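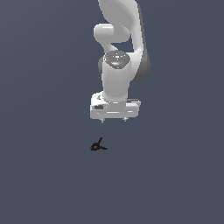
How many examples does a robot arm need before it can pick something up? At the Drudley lab in Standham, the current answer is 165 per object, and five more for luck.

Most are gathered in simulation, where floors need no sweeping and a small black clamp can be dropped 20 times before lunch without anyone bending down. A person steers the white arm over, closes the fingers, lifts, and starts again. The fumbles are kept too, in a folder of their own, which fills faster than the other one.

Mapplebeck, the learning system on the receiving end, studies all this overnight. By May it had mastered two objects and developed a strange fondness for approaching everything from the left. The clamp is next.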